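Section 4: Recording your first drawer runs

OK, so you've got the gripper bolted together, the two finger pads are on, and the camera talks to the laptop. If any of those three isn't true yet, go back to Section 3 and sort it out, and come find me if the camera keeps dropping out. I've fought with that connection more than anybody in the club and I know most of its tricks by now.

This section covers the hand-held recording for the drawer task. It's the first task every new member of the Skerholm club does, and it's the one we take to the June meet, so please read the whole thing once before you pick up the gripper. Merja Suominen wrote the first version of these steps and I've been scribbling on them ever since. Where we disagree I've said so.

What you need on the bench

The gripper with its fingers fitted
The laptop with Rissanen (our recording program) installed
The long camera cable, not the short one
A wooden shelf unit with a drawer
A handful of everyday things for the shelf top
The run sheet and a pencil

Before you start

1. Put the gray fabric panels up around the unit. Give yourself enough room to stand back a step with your elbow bent.

2. Clean the lens with the dry cloth from the case. Don't use your T-shirt! We lost a whole evening of runs to a thumbprint in the middle of the view, and I'm still a bit sore about it.

3. Check both square markers on the outer sides of the fingers. They should be flat, clean and stuck down at all four corners. If one is peeling, swap it for a new one from the envelope. Don't glue the old one back.

4. Squeeze the trigger all the way and let go, five times. The fingers should meet in the middle and open smoothly. If one side lags, loosen the screw behind it by a quarter turn and try again.

NOTE: The laptop goes on the floor side of the bench and the cable comes up behind you. Leena Seppälä likes to loop it over her shoulder, and it does work nicely if you're tall. I'm not, so I tape mine to the bench leg.

Setting up Rissanen

5. Open the program and pick "Drawer, hand-held" from the task list. Type your initials in the name box. Please use the same initials every time — I have spent far too long merging files from three people who turned out to be one person.

6. Set the run limit to 100. You won't record that many in one go, but the program numbers the files from it and the numbering goes wrong if you leave the box blank.

7. Hold the gripper still, pointing at the unit, and press Calibrate. Wait for the double beep. If you get a single long beep, one of the markers can't be found, and it's nearly always because the fingers are closed. Open them and press it again.

CAUTION: Don't calibrate with the lamp shining straight into the lens. The program will happily beep twice and give you garbage. Tilt the lamp away first.

Dressing the shelf

8. Put a mix of things on top of the unit. Tall, flat, soft, shiny, whatever you've got. We want the drawer to be found with clutter all over the place above it, the way it would be in somebody's bathroom or hallway. Change the layout after each batch and write the batch letter on the run sheet.

9. Keep everything clear of the drawer front. A towel can droop over the shelf top as much as it likes, but if it hangs in front of the knob the run won't count at the meet.

CAUTION: No open cups with anything in them. Lids on, caps on, please. The drawer can stick and then come out with a jerk, and the whole unit rocks.

Doing a run

10. Start with the gripper back by your ribs and the fingers fully open. Press the red key with your free hand and count to two in your head. Those two quiet seconds matter, so don't skip them (I always want to!).

11. Move in toward the knob in one slow, even reach. If you go wrong halfway, stop the run, delete it and start over. Jarmo Tikkanen used to save his wobbly ones by correcting at the last moment, and the arm learned to wobble just like him.

12. Stop with one finger on each side of the knob and check the gap before you squeeze. The ridged pads should face each other across it, with the knob sitting in between. 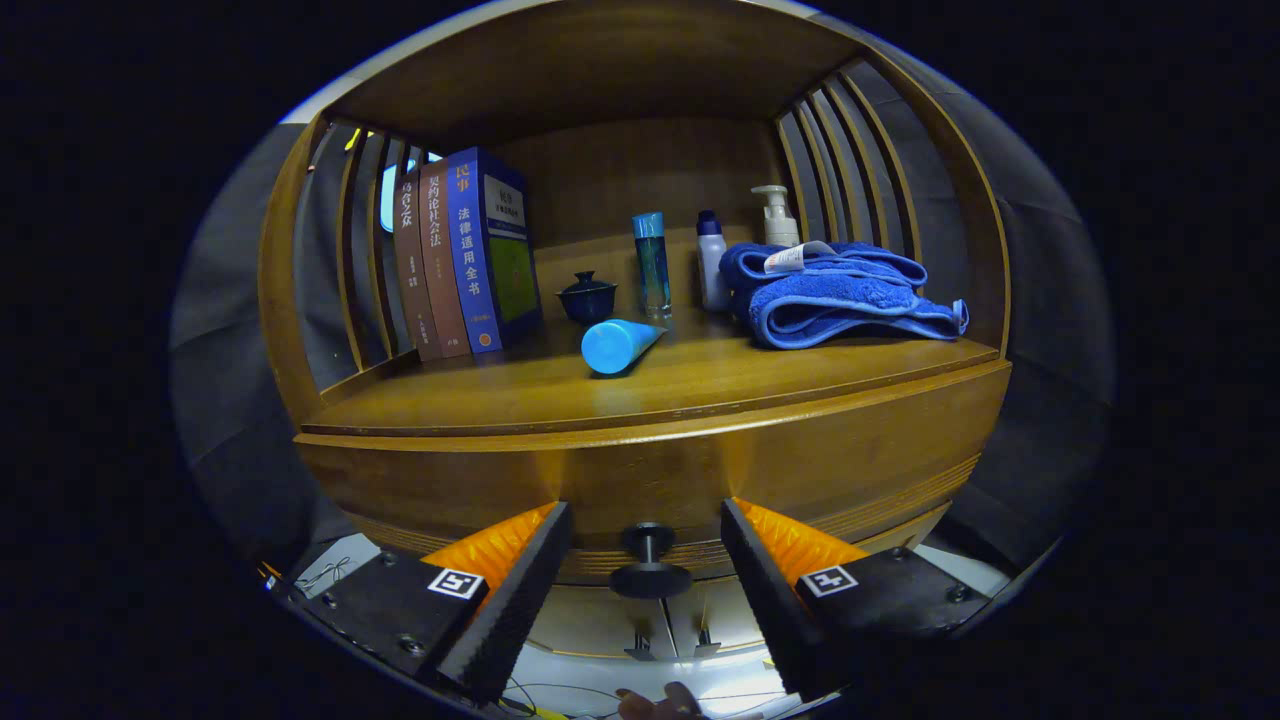

13. Squeeze gently until both pads touch, then pull straight back. You're pulling with your arm here, so keep your wrist quiet. About a hand's width of travel is plenty.

14. Let go, back away a little, and press the red key again. Fill in the run sheet while the file saves.

NOTE: Merja says to close the drawer with the gripper as part of the same run. I say close it with your free hand after the recording stops. Do it my way for the practice set and her way for the meet set, and mark which is which.

How many to record

A full practice set is 65 runs, and two people swapping off can do that in an evening with a snack break. At the moment the club folder holds 1,466 runs, of which 544 are drawers, so yours will be in good company.

If something goes wrong

The program freezes on "Saving": leave it alone and go get a drink. It usually comes back. If it hasn't by the time you're done, close it and note the last file number on the sheet.

The pads slip off the knob: wipe them with a damp cloth and let them dry. If they still slip, the ridges are worn and you need a new pair from the Ilero box under the bench.

The picture is upside down: the camera is in its mount the wrong way around. Take it out, flip it, and go back to step 7.

Copy your files to the club drive before you leave, then put the lens cap on and hang the gripper up by its strap.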